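How Do Builders Know Where Everything Goes?

Reading time: 2 minutes

Imagine building a house out of blocks, but with 2,000 pieces and 26 friends all helping at once. Who puts what where? You need a plan!

Long ago, people who design buildings (they're called architects) drew every plan by hand on big sheets of paper. If they moved one door, they had to fix every drawing that showed it. Whew!

Today most of them draw on a computer, and it's so much fun to watch. They make a 3D model, a bit like a video game world. You can fly over the roof, zoom down the stairs and peek into each bedroom to see if the bed and the sofa will fit!

The model remembers things, too. Click on a wall and it tells you how tall and how thick it is. Make a window bigger and the change shows up in all the drawings.

Try it yourself! Measure your room, then draw it on squared paper. Let one square be one foot. Where would you put your bed?

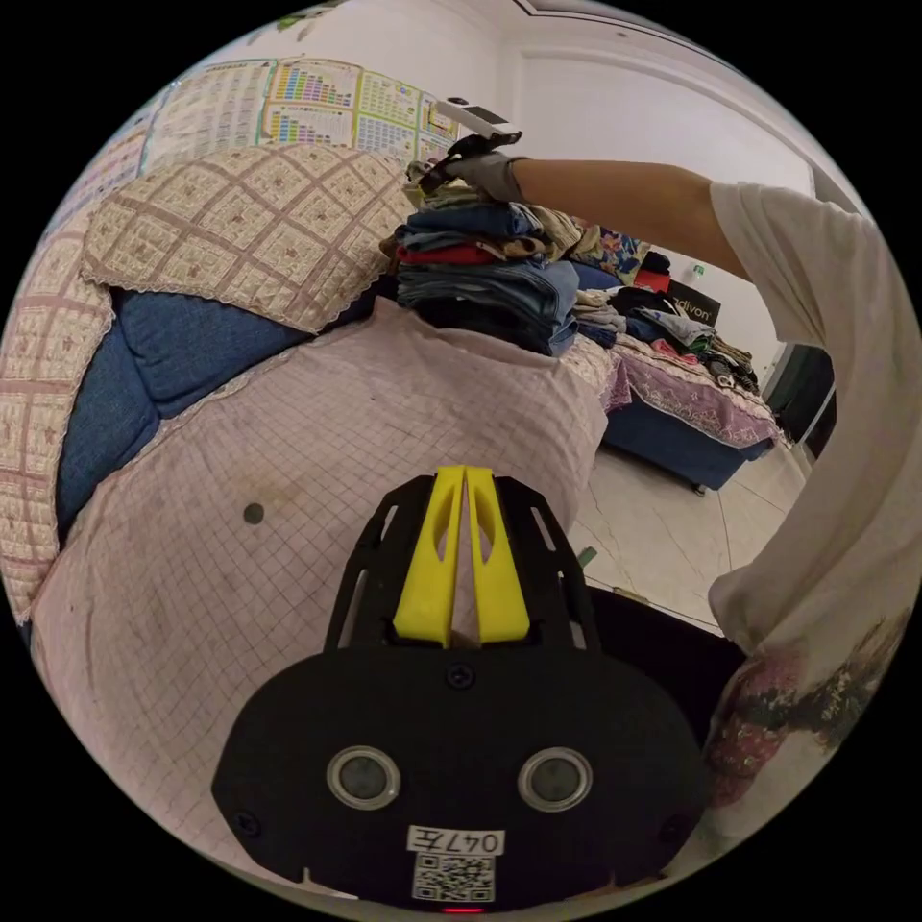
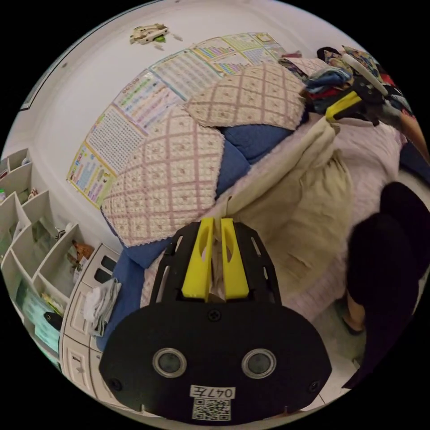

Clidcombe, 2024-11-14

When you finish your plan, turn the paper around and look again. Does the door have space to swing open? If it bumps into something, grab your eraser. Architects do that all the time!

Last updated: 2024

Contact | © Runby Kids | Back to top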